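Why do games have save points?

Imagine you have been playing an adventure game all afternoon. You have crossed the swamp, found the silver key and beaten a very grumpy troll, and then somebody calls you down for tea. Do you have to start all over again tomorrow? Luckily not, and the reason is a clever little thing called a save.

When you save a game, the computer writes itself a list. It doesn't draw a picture of everything on your screen, as that would take up far too much room. It just jots down the important facts: where your hero is standing, how many coins are in the purse, which doors are open and which trolls have already been sent packing. When you come back, the game reads its list and puts everything where it should be.

Let's take a game called Rasosell. Your hero starts in the village of Pelcombe with 80 coins and a rather soggy map. Suppose you buy a lantern for 13 coins and walk up to the castle at Witusen. The save doesn't need to remember the walk, or the three times you fell in the pond on the way (we've all done it). It only needs to know that you are at the castle, that you have a lantern, and that you have 67 coins left.

Some games let you save whenever you like. Others make you find a special spot first, such as a campfire or a cosy bed at an inn. Why would they be so mean? Well, a long gap between save points makes you feel a bit nervous, and feeling nervous can be part of the fun — especially when you finally spot that campfire glowing through the trees! 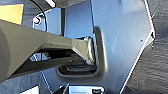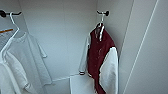
Then there is the autosave, where the game does the job for you. You may have seen a little spinning sign in the corner of the screen. It means the list is being written at that very moment, so please don't switch off until it has gone! If the power stops halfway through, the list might be left unfinished, and the game won't be able to make sense of it next time.

Careful players often keep more than one save. You could have one from before the big battle and one from after it, and then if you change your mind about something you can go back and try it another way.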